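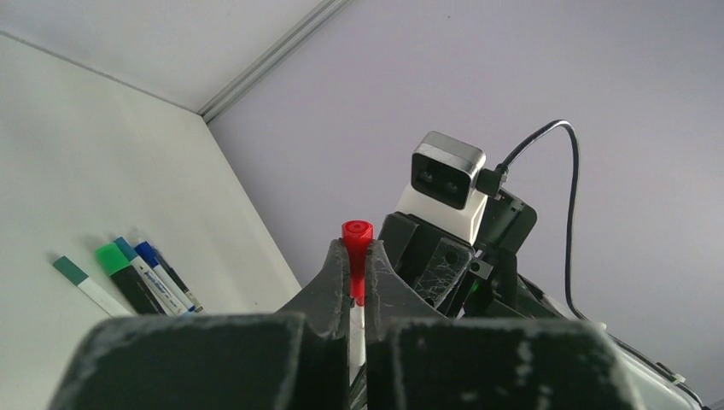

Figure 2. Marker with a red cap, held upright between two gripper fingers.

3. Counting the trilobites

I started with 37 trilobites from the Tahiri beds and threw out two right away, so everything in this section comes from 35. The two I dropped were squashed so flat that I couldn't tell a head from a tail (I tried for most of a Wednesday). Of the ones I kept, 19 were rolled up into a ball like a pill bug, and the rest were lying flat.

A rolled-up trilobite is a lovely thing to hold, but it's a pain to measure. You can't just lay a ruler on it. I went over the curve of the back with thread and then straightened the thread out, which worked fine on the big ones and badly on the little ones. Houshang Farahani did the whole set again in October without looking at my numbers – we mostly agreed, except on the eyes. 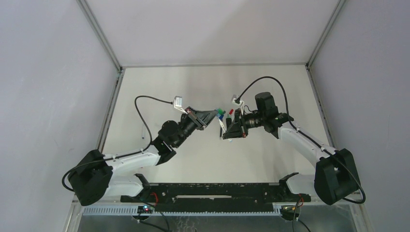
Figure 3. Two robot arms over a white tabletop, grippers near a small cluster of pens and markers.

The eyes gave us trouble the whole way through. Trilobite eyes are made of calcite, and in the Tahiri rock the lenses are often worn down to little bumps. I counted a bump as a lens if I could see its whole edge. Houshang was pickier than me and wanted a clear dome too. 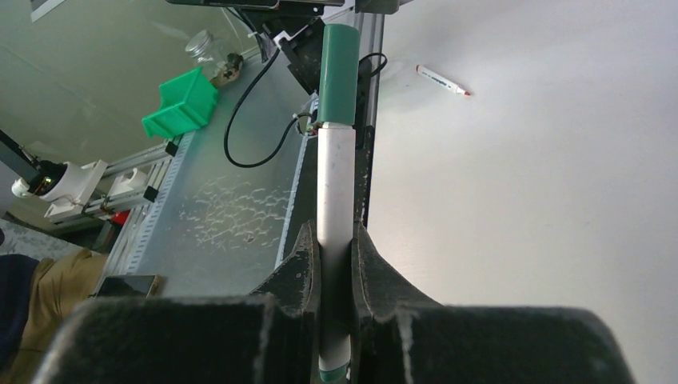 We ended up using his rule for the flat ones and leaving eye counts out for the rolled ones, where half the lenses are tucked down in the rock anyway. Body lengths are all mine, from the thread.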